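Edge-glued panel

An edge-glued panel is a flat piece of solid wood made by joining narrower boards along their long edges. It is used for table tops, shelves, cutting boards, bench seats, cabinet doors and drawer fronts. The panel is different from plywood, in which thin layers are placed one over the other with the grain crossed, and from particleboard, which is pressed from small pieces of wood and glue.

Purpose

Wide boards are expensive and can be hard to find, as they must be cut from large trees. A very wide single board also has a stronger tendency to cup, which means that its surface bends across the width when the moisture in the air changes. By joining several narrower boards, a woodworker can make a panel of almost any width. It also becomes possible to cut out knots and cracks before the gluing and to choose boards whose colours go well together.

Choice of wood

Maple, birch, beech, oak, cherry and pine are all common. Maple is valued in North America for kitchen work because it is hard and has very small pores. Its colour goes from cream to light honey, and it becomes darker with the years. Most maple has a quiet, straight grain, but some boards show curls or waves.

Boards for one panel are normally taken from the same species. Mixed panels are made for decoration, but the species should shrink and swell at a similar rate.

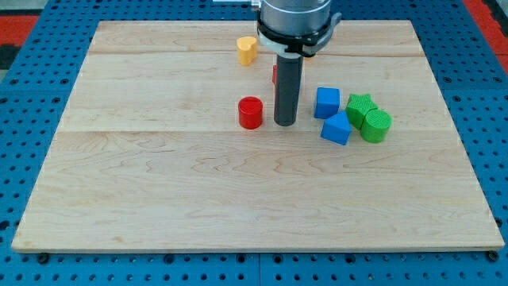 Fadwa Ouali
Contributing editor, wood and joinery

Arrangement of the boards

Before any glue is opened, the boards are laid side by side and moved until the maker is satisfied with the look. Boards with strong figure can be put together or kept apart, according to taste. The three planks of the maple-like board shown in this article are joined along two seams, which are faint against the pale wood, and the wavy grain is strongest in the broad plank at the near side.

There is an old discussion about the direction of the growth rings. Some makers turn every second board, so that the rings curve up in one and down in the next. The panel may then become slightly wavy, but it does not cup as a whole. Other makers put the best face of each board upward and depend on the frame of the furniture to hold the panel flat. Both methods are in use.

Joining and gluing

Each edge must be straight and square to the face. It can be prepared with a hand plane, a jointer or a table saw with a good blade. Two edges are planed together in the older method: the boards are folded face to face in the vise, and a small error in the angle of one is cancelled by the other.

A plain glued joint along the grain is usually as strong as the wood near it. Dowels, biscuits or a loose tongue are added mainly to keep the faces level during clamping. White or yellow wood glue is enough for indoor work, while kitchen boards need a water-resistant type. Clamps are placed above and below in turn, and the pressure is raised slowly. Many glues allow the clamps to be removed after 30 minutes, but the panel should rest until the next day before it is planed or sanded.

Wood movement

A panel continues to move across its width with the seasons – very little along its length. For this reason it should never be fixed rigidly to a base. Table tops are held with buttons or with screws in slotted holes. Breadboard ends, which cover the end grain, are glued only at the centre.

Faults

An open seam at the end of a panel often comes from ends that dried too quickly. A sunken line along the joint can appear when the surface is sanded too early, while the wood is still swollen from the glue.

See also: Butt joint; Butcher block; Cutting board; Plywood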